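Gridovo Opens Cable Sorting and Reuse Counter in Yule

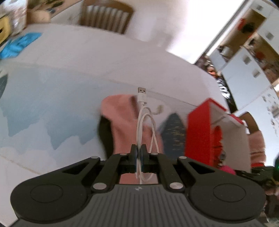
By Hamish Hepburn, Gridovo Press Office
September 17, 2026

YULE – Gridovo has opened a counter at its Clenon Street store where residents can drop off charging cables they no longer use. Cables are sorted, tested and tied, then given away to households and schools in the area.

The counter follows a trial at the company's Senance store, which began in February. Staff there took in 405 cables, and nearly 74 percent of them passed the test and went to a new owner. The rest were sent for metal recycling.

White USB cables with the standard USB-A plug are among the most common items handed in. Each cable is folded into short loops, with the plug left free so that people can see which end fits their charger. Sorting is done at a large table, away from the sales floor.

"Most homes have a drawer full of these, and a lot of them still work," said Hamish Hepburn, who runs the program for Gridovo. "We wanted a place where people could bring them in without having to buy anything."

The counter accepts USB, phone and tablet cables up to 10 feet long. Cables with bare wire, burn marks or a cracked plug should be handed to staff directly. Power strips, batteries and wall chargers are not accepted at this time.

Drop-off is free during store hours. Visitors may take up to two cables each.

Contact:
Gridovo Press Office
49 Clenon Street, Yule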